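Glass vases: the things I get asked most
By Liette Nguyen, Clurton

I've been collecting (and occasionally breaking) glass vases for years, so I thought I'd put my usual answers in one place. 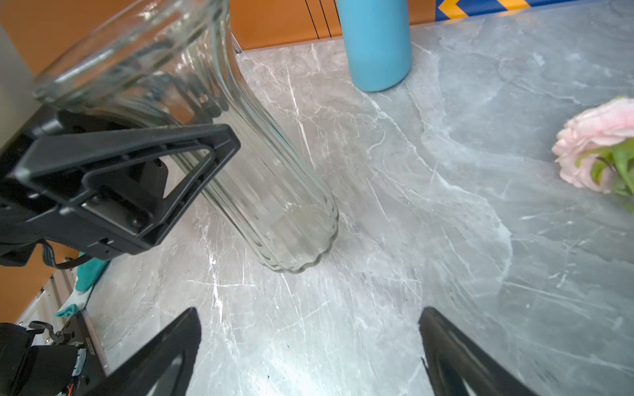 How do I get rid of that cloudy ring?
White vinegar and warm water, left for about 20 minutes, then a bottle brush. If it's really stubborn I leave it overnight and grumble at it again on Monday.

Are ribbed vases harder to clean?
A bit! The grooves on the outside hang on to dust and fingerprints, so I go up and down with an old soft toothbrush -- never round and round.

Can I stand one straight on marble?
I do, but I put it down gently and wipe up any drips. Vinegar is awful for marble, so do your soaking in the sink.

Dishwasher?
Not mine, thanks. I lost 2 lovely ones that way.

How much water should I put in?
Half full for tulips, nearly to the top for roses and anything thirsty.

Do you sell any?
Only at the Plullholm fair in October. Come and say hello -- I'm usually the one by the tea urn, wrapping things in newspaper.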